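Gripper day, finally 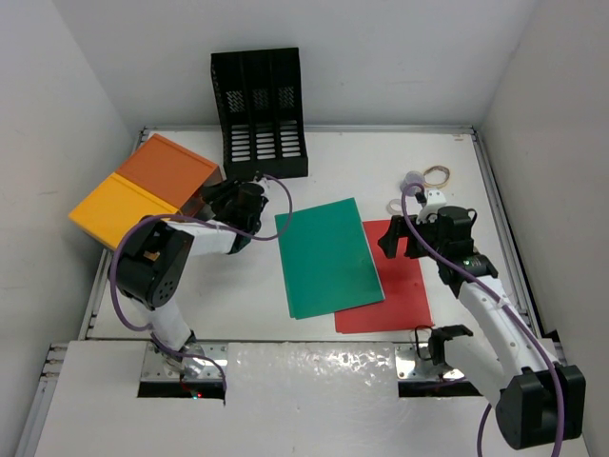 Both arms over the table, right one with its jaw open near the green folder.

5/7/24

I have been putting off the gripper comparison since April and today I ran out of excuses, so I made a big pot of coffee, put my phone in the other room and got going. It's late now and my back hurts and I want to get this down before I forget which thing annoyed me when.

The question is the same one I've been chewing on since the second set of fingers arrived. Do I keep the Prulleck fingers on both arms, or go over to the Kolář ones, or (the answer I was secretly hoping for) run one of each and let them share the work? The arms are the same, the controller is the same Evska box, so all I was changing was what's on the end. The Prulleck ones are stiffer and close harder. The Kolář ones have a bit of give at the tips and I'd sort of fallen in love with them on the bench, where they'll pick a business card off a notebook like it's nothing. The bench is a very friendly place, though.

I wanted office stuff this time, no more blocks. I am so tired of blocks! Every gripper in the world can pick up a block. So on the table I had the orange and yellow storage boxes, the black mesh organizer, a green plastic folder, a red sheet, a handful of rubber bands, a little clear cup and a clear plastic ring that I keep meaning to throw out and never do. Left arm got the Prulleck fingers, right arm got the Kolář fingers, and then I planned to swap after lunch and do the whole thing over.

Morning first. The left arm's job was the corner by the boxes and the organizer. I picked that corner on purpose because it's tight. There's the box corner on one side and the bottom of the organizer on the other and you have to get the whole wrist in there without bumping anything, and the wrist on these arms is a chunky thing, all servos. I drove it by hand the first few times, slowly, like backing a trailer down a driveway. It went better than I expected. The stiff fingers gripped the front rim of the organizer and dragged it a little way along the wall, no slipping at all. I was pretty pleased. Then I tried to get them onto the orange box and they just skated off the corner, over and over. The rim is squared off and slick and I think the pads were meeting it at a bad angle. I rotated the wrist a bit and it grabbed, and then I rotated it back to be sure and it skated again. So that's a wrist angle problem and I shouldn't hold it against the fingers, but I wrote it down anyway.

Meanwhile (well, not meanwhile, I can only really pay attention to one arm at a time) the right arm had the folder and the sheet. This is the test I care about. Green folder on top, red sheet partly underneath, and I want the folder picked up without the sheet coming along for the ride. People do this without thinking. The soft tips were supposed to be made for it.

They were not great at it! The folder is glossy and it has no thickness to speak of, so the lower finger has to slide under the edge, and the give that I liked so much on the bench means the fingertip bends up and away right when I need it to stay flat and wedge in. Half the time it pushed the folder across the table. The other times it got hold of folder and sheet together and lifted the pair of them like a sandwich. There was one really beautiful pick, folder only, straight up, and I said "oh!" out loud to an empty room. Never got it again all morning.

I did the rubber bands next just to feel better about things. Rubber bands are fun. You can't plan for them, they sit in a tangle and you grab the tangle and see what comes up. The Kolář tips did well there, they sort of mush around whatever is in them and hold on. Same with the cup, which is thin and which I was sure I'd crush. No crushing. I even got the ring up on its edge once, though it rolled before I could close on it and I had to chase it by hand.

Lunch was a grilled cheese and an apple, standing up, reading the Evska manual for the part about current limits. I have read that section so many times and it still feels like it was written by somebody describing the controller over a bad phone line. What I got out of it today is that the limit applies per joint and doesn't know or care what the gripper is, so when I change fingers I have to change the closing limit myself, and there are 108 settings in that menu and the one I wanted was on the last page. Of course it was. I've put a sticky note on the monitor now.

Then the swap. Four screws on each gripper, and I dropped one, and I spent a good chunk of the afternoon on my knees with a flashlight. It was in my sock. I'm not kidding. I also had to re-dress the purple cable on the right arm after that, because I'd pulled it snug while I was working and it tugged when the wrist turned over. I like a nice fat loop. It looks sloppy and it sticks out over the table like a handle, but every time I tidy those cables the arm ends up fighting them, and I've learned that lesson often enough that it ought to be stuck by now.

Second round, fingers switched. Stiff ones on the right with the folder, soft ones on the left in the corner.

Folder: so much better. It kind of hurt my feelings. The stiff lower finger goes in under the edge like a spatula and stays where I put it, and as long as I come in close to level it leaves the red sheet alone. If I come in even a little bit nose down it digs at the tabletop and the whole arm shudders and the controller throws a fault, so there's a narrow window, but the window exists and I can find it on purpose. With the soft ones I was just getting lucky. I ran it until I trusted it and then I ran it some more because it was fun to watch something work.

Corner: the soft ones were fine on the box, better than the stiff ones even at the bad wrist angle, since they fold over the rim a little. On the mesh organizer they were so-so. The edge sank into the pads and then they didn't want to let go, and when I opened the jaws the organizer tipped toward me and rocked back. Heart in my throat. It didn't fall over but I'd want it weighted down before I let that run unattended.

So I think the answer is one of each after all, just the other way around from how I started the day. Stiff on the right, soft on the left. I had talked myself into the opposite for weeks! I had a drawing and everything.

Things I want to remember for next time, in no order. The reach on the right arm is a little awkward for anything close to its own base, and I end up folding the elbow so far back that the camera sees mostly motor. Might slide the folder work farther toward the middle. The white tabletop is nice to look at but the glare on the front panel is washing out the picture in the afternoon and I keep saying I'll hang something over the window. The clear ring and the clear cup are a pain for the camera too, I could see them fine and the software mostly shrugged. I'd like to try the depth camera from the Itby kit on those two, just to compare, though I suspect clear plastic is going to be miserable for it too. And I need real pads for the stiff fingers. I cut a couple of squares from an old mouse pad in the spring and they're peeling.

I ran both arms together for the last bit of the day, very slow, with my hand on the stop button. Left one puttering around by the boxes, right one on the folder. They don't really need to meet in the middle for this job and I kept a wide gap between them. About 2 minutes in I realized I'd been holding my breath. It went okay. One fault, on the right, nose down again, my fault for rushing the approach. I backed it out, cleared it, ran it again and it was clean.

I left everything where it was when I shut down. Normally I put the boxes away and wipe the table, and tonight I just turned off the lights and went to eat cold noodles. Tomorrow I want to start with the red sheet by itself, no folder. I've been avoiding it. It lies so flat I don't know that either set of fingers can get under it, and I might have to do the thing where you press down and drag it to the table edge and grab the overhang, except the rail is in the way at the back so it would have to be the front, and the front is where the bases are. Hmm. Maybe from the side. I'll draw it out over breakfast.

Also buy screws. And thicker socks, or thinner ones, whichever kind doesn't catch screws.

Recent entries
Gripper day, finally
The Evska box and the fan noise
Why I'm done with blocks
Unpacking the Kolář fingers
Mouse pad pads, a progress report
Itby kit: first look at the depth camera
Two arms, one table, where do the cables go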